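Last updated: September

3.2 Containers and work surface

Fruit was packed in clear plastic clamshells and set out on a pale, printed tabletop. Closed containers of this type are hard to sort by outline alone, and the contents must be read through the plastic. Sutherland and Dufour used 72 layouts, each logged with the container positions and a short note on the contents.
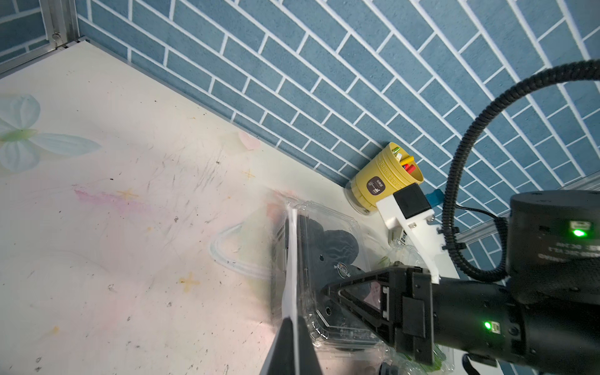 Figure 3. Clamshell with dark, wrinkled fruit; yellow cup behind.

Objects unrelated to the fruit were left on the table – chiefly the yellow pen holder near the back wall. Mixed packs were entered under every fruit they held, so that a box with both green grapes and dark berries counted towards two classes. Red cherry tomatoes were logged as fruit. 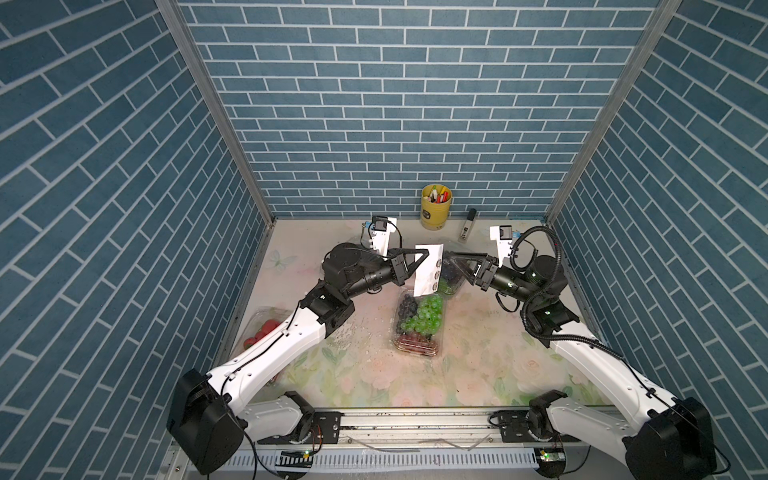 3.3 Labels and spacing

Round stickers were treated as part of the container. In loose clusters the gap between boxes varied, and angled boxes were recorded by the direction of the long side.

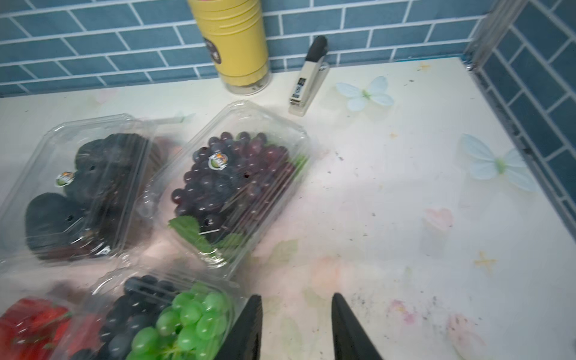

Figure 4. Clustered containers, two with round stickers on the lid; strawberries at lower left.

Spacing was coded as loose or gridded. In a gridded layout the boxes stand roughly two by two, and a slight tilt was allowed. The full log holds 2,639 entries, of which 100 were checked a second time by Dufour.
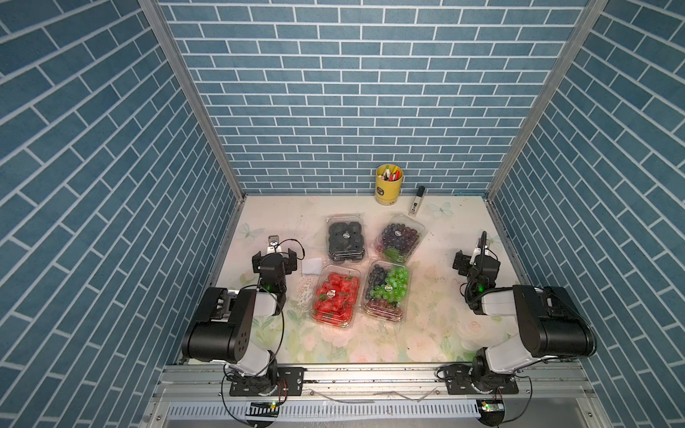
3.4 Coding of contents

Where dark fruit could not be named with confidence, the entry was left at colour and skin texture.

Contact: Kendra Sutherland, Hedatitz | Copyright Hedatitz | Back to top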